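Can a machine do the breakfast things yet? Asking for my knees

Right, I know this gets asked every so often but the last thread I could find was years old and half the links were dead. I'm after a plain answer about whether there's anything with arms that could do small kitchen jobs. Toast, rice, moving things from a plate to a pan, putting lids down. I've already got a robot hoover (Custard, named by my grandson) and she's marvellous on lino and hopeless with the rug. What I want is Custard with hands! Bending and lifting has got hard since the second knee, and it's the fiddly stuff first thing that does me in.

A toaster seems like the simplest thing in the house to me. Bread in, wait, bread out. So why can't I buy something that does it?
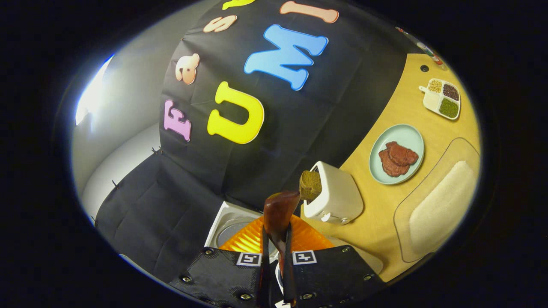

Home Help & Gadgets, Flurincombe Neighbours Forum

I'm not bothered about it looking like a person, and I'm not bothered about speed either. If it took 11 minutes to get a slice onto a plate I'd go and feed the birds. Budget is whatever's left after the boiler, so be gentle.

Posted by Marwat, May

2 replies

Talha Kakakhel wrote:

Short answer, no, not one you can buy and forget about. Longer answer, it's closer than it was. I used to look after packing machines at Trunau and I still follow this stuff more than my wife would like.

The thing with toast is that the toaster already does the clever bit. What's left is picking up a soft slice without squashing it, finding a narrow slot and letting go at the right moment, and then doing it again tomorrow when the loaf is a different shape and someone's moved the butter. On our line every box came down the belt facing the same way, and the arm could do 100 of them before I'd finished my tea. Turn one box sideways and it all stopped. Kitchens are nothing but sideways boxes.
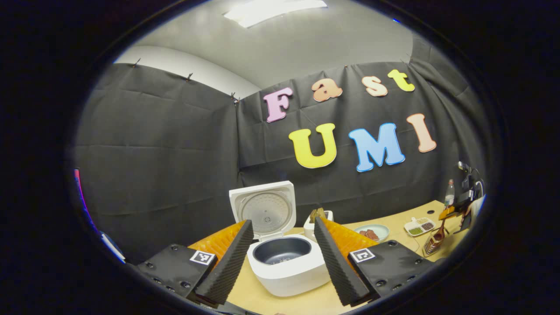
Rice is a funny one (I looked into it for my mum). The cooking has been sorted for donkey's years, you press the switch and walk off. It's the measuring, the rinsing, getting the lid shut until it clicks and then scooping the stuff out that still wants a hand. Lids are worse than you'd think, they need a bit of a push in the right place and machines tend to push too hard or give up. I'd guess some 11 years before there's one in an ordinary house that I'd trust with a full pan, but I've been wrong before, I said the same about hoovers.

For now I'd spend the money on getting everything up to worktop height. Toaster, plates, the lot. We did it for Mum and it made more difference than any gadget.

pennybun wrote:

My sister's got a thing that stirs. It just stirs. She loves it but you still have to put everything in and wash it up after so I don't really see the point.

Also a toaster with a high lift lever is good for sore hands, you don't have to fish about for crumpets. Does Custard do stairs?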